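Dramgate Kitchen Task Pack
Simulation scenes and lesson files for robotics clubs and classes 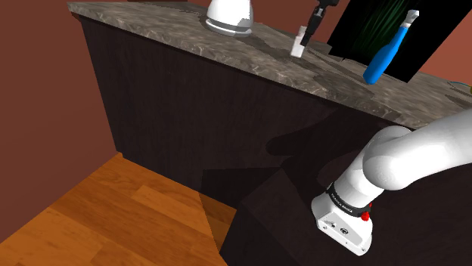

The Kitchen Task Pack is a set of simulated household rooms for student teams who are learning to program a robot arm. It was put together for the Driseck student league and is used there for the practice rounds. Any school or club can buy it, whether or not it enters the league.

The pack has 280 starting layouts. Each one sets the arm, the counter and the loose objects in different places, so a program that only works from one position will fail early in the term. Students find this annoying for the first couple of weeks. Layouts can be locked by the teacher, and a team can save its own.

What is in the pack

280 starting layouts, sorted by difficulty
50 tasks with written goals and a scoring script
Lesson notes for one semester, as editable text files
A log viewer for replaying a run at any speed
Sample solutions for the first 12 tasks (teacher login only)

Tasks start with moving the arm to a marked point and stopping there. Later ones ask for a pick, a place, or a wipe along the countertop without knocking anything over. Scoring is by points, with 900 as the highest total for a practice round. Teams lose points for contact with the cabinet - this is the most common penalty, and the log viewer marks the time of each hit.

Running it

A desktop with a separate graphics card is best. Classroom laptops will run the pack at low detail, and the scores are the same at either setting. Students write in Python. The scoring script writes a plain text file that can be handed in with the homework.

Two students to a computer works well. With three, one usually ends up watching, so the lesson notes give the third student the job of keeping the run log.

Licenses

Club license: one site, up to 50 student accounts, $280 per school year
School license: one site, no limit on accounts, $900 per school year

Both include updates made during the year. The November update adds the Naidu layouts, a harder set with less free space on the counter. It installs over the old files and leaves saved student work alone.

Item number: 1009
Sold by: Clulidik Classroom Supply
Delivery: download link by email after the order is approved
Purchase orders: accepted from schools and registered clubs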